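Desk protectors on wooden tops: what to use, what to lift, and when

The September item covers a subject that comes up each time furniture is moved between rooms: the clear or frosted plastic sheet that lies on a wooden tabletop to protect it from pens, cups and chair arms. Most of the tables in the Clildale building now have one. Few of them have been lifted since they were put down. The notes that follow apply to the pale wooden tops in the reading rooms and the shared office, and to any similar table at home.

Why the sheet matters

A wooden top changes color with exposure to light. Pale woods generally turn yellow or darken over the first few years, and some darker woods go the other way and fade. The change is slow enough that it is not noticed day to day. It becomes obvious when an object that has stood in one place is moved and leaves its outline behind.

A translucent sheet reduces the effect less than people expect. It lets through most visible light and a good part of the ultraviolet, depending on the plastic and its additives. An opaque mat blocks nearly everything and leaves a much sharper outline. Neither will keep a tabletop at its original color, and the sheet should be regarded as protection against scratches and spills only.

The second issue is moisture. A sheet that lies flat on a smooth finish traps whatever gets under its edge. Water from a cup or a damp cloth spreads between the two surfaces by capillary action and cannot evaporate. On a lacquered top the usual result is a whitish bloom. On an oiled top it is more often a dark ring, and this is harder to remove.

The third issue is the plastic itself. Flexible PVC contains plasticizers that can migrate into some finishes, particularly nitrocellulose lacquer and fresh varnish. The finish softens and the sheet sticks. When it is pulled away it can take the surface with it. The risk rises with heat, with weight on the sheet and with time.

Materials in use

Soft PVC. The most common type. It lies flat, cuts easily and is pleasant to write on. It should not be used on any top refinished within the last month, and on older lacquer it should be lifted regularly. It can often be recognized by its smell when new and by a tendency to cling to glass.

Polypropylene. Lighter and stiffer, normally with a matte or frosted face. It contains no plasticizer and is the safer choice on lacquer. It tends to keep a curl if it was stored rolled, and the corners may need a day under books before they settle.

Polycarbonate. Rigid, clear and hard wearing. It is more expensive and it can slide on a polished top. Grit trapped beneath it does more harm than under a soft sheet, as the sheet does not give.

Silicone. Good heat resistance, useful near a kettle, but it collects dust and can leave a faint film on some finishes. Test it on the underside of the table first.

Glass is outside the scope of this item. The two glass tops at Mudmont stand on felt discs and are dealt with in the building notes.
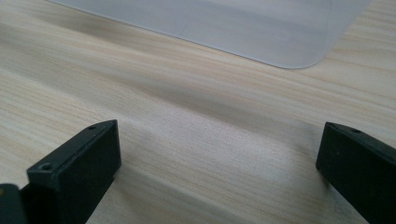

Translucent sheet with a rounded corner on a light wooden top. The grain shows faintly through the plastic.

Size and placement

The sheet should cover the working area and no more. A full-size cover seems tidier, but it leaves no part of the wood free to dry and makes lifting a job for two people. For a single seat, a sheet the size of an open newspaper is enough. Allow a strip of bare wood at the front edge so that the sheet does not overhang and catch on sleeves.

Rounded corners are preferred. A square corner lifts, gets bent and then cracks, and a hard square corner will also mark the top if the sheet is dragged. Sheets cut from a roll can be rounded with strong scissors, using a jar lid as a guide. The cut edge should be smoothed with fine abrasive paper, used dry, and wiped before the sheet goes back on the table.

Do not fix a sheet with double-sided tape. The adhesive outlasts the sheet. If a sheet moves in use, clean both faces first; dust is the usual cause. If it still moves, use four small clear bumpers of the kind sold for cabinet doors, one near each corner. These also let a little air underneath, although the surface will then flex slightly under a pen.

Lifting and cleaning

Every sheet in the shared rooms is to be lifted once every 2 weeks. The procedure takes a few minutes per table.

Clear the table completely. Raise one corner and peel the sheet back slowly at a low angle. If it resists, stop. Do not pull. Slide a length of unwaxed dental floss or thin nylon line under the raised part and work it along with a sawing motion. Slight warmth from a hair dryer on its lowest setting can help on polypropylene, but it should not be used on PVC over old lacquer.

Lay the sheet face down on a clean towel. Wash the underside with lukewarm water and a few drops of dish soap, rinse and dry with a cotton cloth. Solvents, alcohol wipes and glass cleaner will cloud some plastics and should be kept away from all of them.

Brush the tabletop along the grain with a soft brush, then wipe it with a cloth that has been wrung out well. Follow immediately with a dry cloth. Leave the top uncovered for at least an hour. Overnight is better, and the Van der Merwe room, with no evening bookings, should be done that way as a matter of course.

Put the sheet back in a slightly different position, or rotate it half a turn. Over a year this evens out the difference in color between covered and uncovered wood. It does not remove an outline that is already there.

Marks and what they usually are

Small round marks on the upper face of a sheet are in most cases dried water, the base of a cup or pressure from a chair foot when furniture was stacked. Wipe first. A mark that stays after washing is either in the plastic or under it, and lifting the sheet will settle the question.

Rainbow patterns or patches that look wet are contact areas, where the plastic touches the finish closely. They are harmless on polypropylene. On PVC they show where sticking will begin, and the sheet should be lifted more often.

White bloom on the wood is moisture in the finish. Leave the table uncovered in a dry room for several days before trying anything else. Much of it clears without treatment. Mayonnaise, toothpaste and cigarette ash are all recommended in older household guides – the first is only a slow way of applying oil, and the other two are abrasives that will dull the area.

Dark rings have reached the wood. Report them on the sheet by the door and leave them alone. Sanding a single spot on a veneered top is the quickest way to lose the table.

Tacky patches mean the finish has softened. Remove the cover, keep the table out of use and let it stand. Some finishes harden again after a few weeks. Others need stripping.

Light and grain

Pale tops with a long straight grain show uneven color more readily than mottled ones. Streaks of warmer and lighter wood are part of the timber and are no cause for concern. A change that stops at a straight line, or follows the curve of a sheet corner, comes from exposure. When checking a table, look at it from a low angle and from two sides before deciding; a band of light from a window can easily be taken for bleaching.

Where a table stands in direct sun, a blind does more than any cover. The north rooms at Dastaldale need no blinds for this purpose.

Stock and replacement

There are 16 frosted polypropylene sheets in the Clildale store, kept flat on the lower shelf with paper between them. Please take from the top of the pile and return the paper. The sheets are not to be rolled. Offcuts suitable for lamp bases and plant pots are in the box beside them.

Replace a sheet when it has yellowed, when an edge has cracked or when scratches on the underside can be felt with a fingernail. Yellowed PVC has usually also stiffened, and it should not be moved to another table to get a little more use out of it.

New sheets should be unpacked and aired for a day before use. Peel off the protective film from both faces – several tables were found with the lower film still in place, and it had begun to wrinkle and hold dust.

The next round of checks is in December, when the heating has been on long enough to dry the rooms out. Tops shrink slightly across the grain at that time of year, and any joint that has opened should be noted along with the condition of the cover.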